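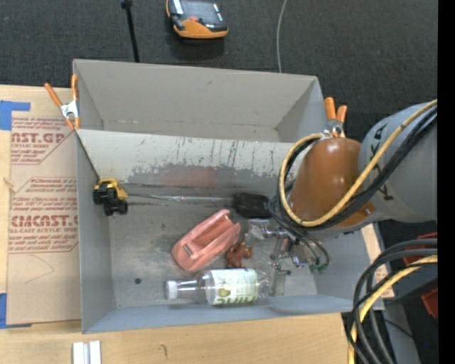
Gray bin with a divider down its length, one side empty.

Wirnik – a word list for secondhand shop and garage sale listings

Hi! I'm Ibrahim Akinola and I put Wirnik together over one long winter, mostly in the evenings with the radio on. It's 2,770 short sale listings that I typed up from paper flyers and notice boards, with the spelling left the way people wrote it (yes, including "draws" for drawers – I love that one).

What's in the folder

listings.csv has one listing per row: an id, the text, the asking price if there was one, and the month it went up.
words.csv has 3,572 different spellings, each with the standard form next to it.
odd.txt holds the 175 listings I couldn't sort into any group. Have a look, some of them are great.

Groups

There are 28 groups, from "bins and boxes" to "garden". A listing only gets one group, so a lamp sold with its table goes under whichever comes first in the text. I went back and forth on this and I still don't love it.

Using it

Any spreadsheet program will open the files. They're UTF-8, commas between fields, double quotes around the text. If your prices come in as dates, set that column to plain text before you import. I've lost an evening to that myself.

I wrote a small spell checker on top of it called Uzor, and it catches most of the furniture words but is pretty bad with tools. It lives in its own folder with its own notes.

Known problems

Prices like "20 or offer" are stored as 20, and the offer part is gone. Phone numbers and names were taken out by hand, so if you spot one I missed, please tell me and I'll pull it the same day! January is thin compared with the rest of the year.

License

Use it for whatever you like, just keep my name in the file. Fixes to words.csv are very welcome – one spelling per line, please, and add them at the bottom.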